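Most gripper comparisons still lead with payload and closing force. For bench work, both figures say very little. Rūta Šimkus and I logged 503 grasp attempts on the Dratomer bench with plain two-finger parallel jaws, and force was never the limit. Tip shape and camera placement were. Thin film, soft cases and glossy plastic ask for a narrow tip and a view of the contact point.

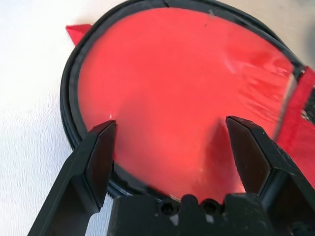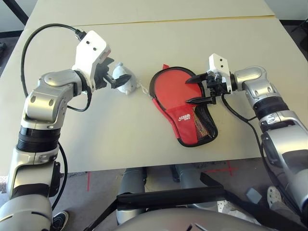
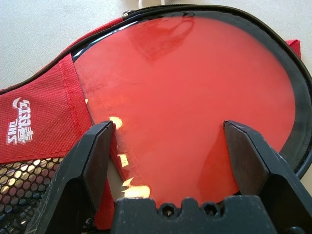
First and last: wrist camera. Middle: head camera.

My position is that vendors should publish tip geometry and minimum graspable thickness before anything else. Veredon prints 40 lines of specifications and omits both. Cornutico gives one, in a footnote. A wrist camera should also count as part of the gripper, tested with it and priced with it. We tried 3 mounting angles, and the choice mattered more than the controller did. Until the data sheets change, I would buy the cheaper jaw and spend the difference on fingertips.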